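Home | Topics | Kitchen & Larder | Ask | Sign in

Keeping opened bags of dry goods in a damp flat

Posted by Dradetti, April 30, 2018

We moved to a ground floor flat in Clorkholm last August and the kitchen is damp. I buy flour, cornflour and rice in plastic bags and fold the tops over with a peg. The cornflour goes lumpy after a month or so. I have one wall cupboard, 31 cm deep, and no larder. Do I need to buy a full set of tubs, or is there a cheaper way?

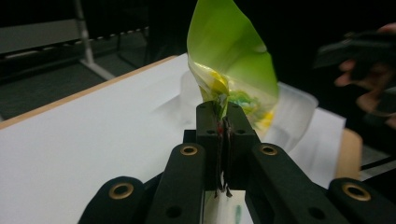 The cupboard is on an outside wall, if that matters. Crisps and crackers go soft in there too.

2 replies

Skitance wrote:

It does matter. An outside wall is the coldest place in the kitchen and damp settles there first. Before you spend anything:

- Move the dry goods to an inside wall, even if it means swapping with the plates.

- Twist the neck of each bag, double it over and put a rubber band round it. A peg leaves gaps at both ends.

- Put cornflour in a jar with a screw lid, bag and all. A 500 g bag fits most large coffee jars if you roll it.
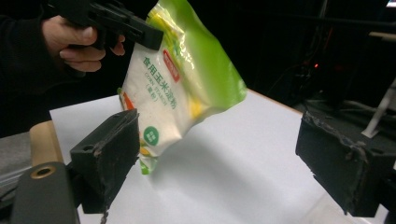
- Rice is less fussy. A bag inside another bag will do.

Lumpy cornflour is fine to use if it smells normal and there is no mould. Push it through a sieve. If it smells musty, bin it.

I would get 5 tubs at most. We bought a big set and half of them hold lids for the other half.

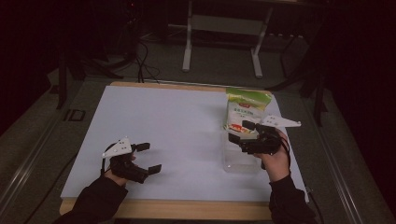
Leave a gap behind whatever you put in the cupboard as well, so the air can move. Ours had black spots on the back panel where the packets were pushed up against it.

Šimkus wrote:

Get a dehumidifier. Mine was second hand and the crackers stay crisp now. Don't know about cornflour, we don't use it. 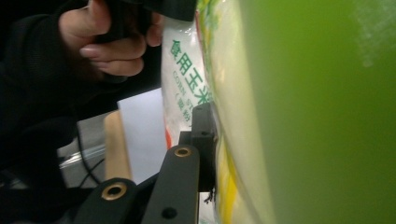 Green and yellow packaging, with a white plastic bag beside it

Related
Weevils in rice, what to do
Best place for a bread bin
Black spots on cupboard backs
Can you freeze flour?

Contact us | Copyright Larder Help | Back to top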